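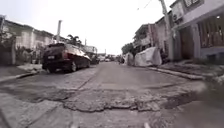
3.2 Surface distress on residential streets

Distress was recorded by street segment in the Vallalar district, using a simplified form of the Wekico rating sheet. Each segment was assigned one of four classes: sound, cracked, patched, or broken. A segment was classed as broken when the surface had separated into pieces over any part of the traveled lane, whatever the state of the remaining length. The survey covered 45 segments, of which 16 fell into the broken class.

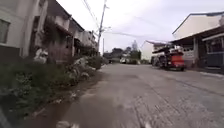
Drainage was scored separately. Standing water and damp areas were noted along with the side of the road on which they lay, and vegetation at the road edge was recorded where it reached the pavement. No attempt was made to estimate water depth. Segments with unlined edges scored lower than those with a raised curb - a difference that held for both concrete and asphalt surfaces.

Figure 4. Joints and cracks in a concrete residential street.

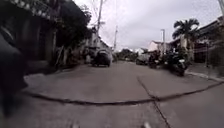
Joints and cracks were treated as distinct features wherever the two could be told apart. Sealed cracks and sealed joints look much alike at street level, and a dark line of uncertain origin was entered as "linear, unassigned." More than 60 such entries were made. Points where two lines met were marked, as the Caputo procedure assigns them a higher weight than single lines of the same length. The Tarel index was then computed for each segment on a scale of zero to 80, with higher values indicating greater distress.
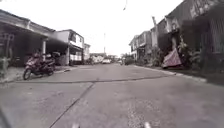
Should a diagonal crack that begins at a slab joint be scored as part of the joint?

It should be scored as a separate crack, with its length measured from the joint outward. The joint keeps its own entry, and the meeting point is marked once. Scores obtained under this rule were used in all comparisons in Section 4.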